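Jaidee Chores: data card and readme

Status: usable, with complaints. Last edited in October.

What this is

Jaidee Chores is a set of simulated household tasks recorded with a two-armed robot in rendered rooms. There are 200 episodes. Each one has the joint positions for both arms, the gripper openings, the rendered camera views and a line of text saying what the robot was asked to do. Everything was run in the Trindska simulator. No real room, table or vase was involved, and you should keep that in mind every time you read a number that came out of it.

I put the set together because I was tired of reading that housework is nearly solved. It may be nearly solved in a two-minute clip with the sound off. I wanted something small enough that one person could look through all of it and form an opinion.

The tasks are dull on purpose. Clear a table. Move a breakable thing from one place to another. Put a flat thing back where it was. Anyone who has shared a kitchen with a nine-year-old knows these are jobs you can hand to a nine-year-old, with supervision.

The rooms

One of the rooms is a tiled corner with a big window and a gray table, and it is the one people write to me about. The table has a tall-necked red vase at its far edge, with a spiky black object right beside it, plus some small flat items on the surface. To a person that is a table that needs a quick tidy. To a planner it is a thin neck next to an irregular shape, close to a drop, and both arms have to come in from the sides without sweeping anything off.
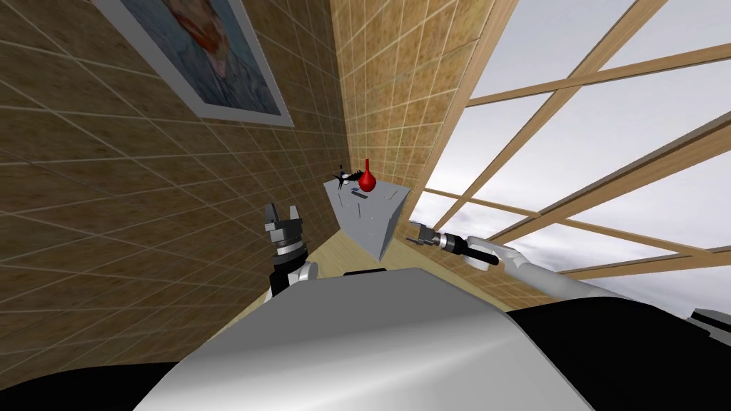 Cletus Kasprzak: I'd push back on the whole premise. You picked the hardest table in the house and then acted surprised. Give the arms a sink full of plastic cups and the story changes. Nobody buying one of these is going to start it on the good vase.

I left that comment in because it is fair as far as it goes. My answer is that the table in my own front room does not sort itself by difficulty before I clean it. If a machine can only do the plastic cups, then I am still doing the vase, and I am also standing nearby in case it gets ideas about the vase. That is a chore added to the list.

What counts as done

An episode is marked "complete" if every object named in the instruction ends inside its target area and nothing else has moved by more than a hand's width. The checker is a script. It doesn't care how long things took or how ugly the path was. Lucinda Pennington went through the complete ones by eye and added a second label, "acceptable", meaning she would let it happen in her house. Use the second label. The first one flatters the robot badly, and I regret making it the default column.

There is no label for "almost". I was asked for one several times and said no. A vase that almost made it to the shelf is on the floor.

Known problems

1. Physics. Contact in Trindska is generous. Fingers that would slip on real glazed pottery tend to hold. Any grasp rate you compute from this set should be read as a ceiling - and probably not a ceiling you will ever bump your head on.

2. Idle time. A lot of the footage shows open grippers with nothing in them. I did not trim it. Demo reels cut these stretches out, and then people wonder why the thing in the lab is so slow. If you need only the active parts, filter on gripper opening, but please report the full duration as well.

3. Close-up views. The views from right behind a gripper are often poor guides to the job. The fingers may be open toward a stretch of wall tile and a painting, with a blur of wood grain down one side and no task object anywhere. A policy trained on these views alone can learn a great deal about grout. Pair them with the wider views, or at least check what your model is attending to before you tell anyone it understands kitchens.
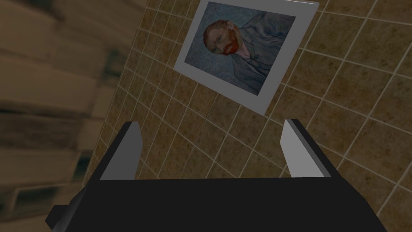 4. Distractors. The walls are busy. There is a framed portrait with a red-orange beard in the tiled room, and an early baseline of ours picked up on that beard as a landmark. When we changed the painting, its reaching got worse. We kept the painting in. Real walls have things on them.

5. Language. The instructions were written by two people who both say "set down" and never "put away". Models trained on this set alone get confused by ordinary requests. You can paraphrase the text yourself, but say so if you publish.

Files

The episodes are grouped by room, and each has its own folder with a plain text note. The notes are uneven. Some are a full paragraph and some just say "see previous". The Clesta export has the same episodes at lower resolution and is fine for a first look. The older Jisdale export has the left and right arms swapped in 6 episodes and should not be used for anything.

Suggested use

Testing, mostly. It is too small to train much on. If you have a policy that you think is ready for homes, run it on the tiled room first and watch the whole thing at normal speed, including the waiting. Then ask whether you would leave it alone in there while you went out for groceries.

Please don't cite this set as evidence that robots can clean a house. Please don't cite it as proof that they never will, either - I've had both in my inbox.

Contact

Corrections to the "acceptable" labels go to Lucinda. Corrections to everything else go in the issue tracker, with the episode folder name in the title. Reports without a folder name get closed.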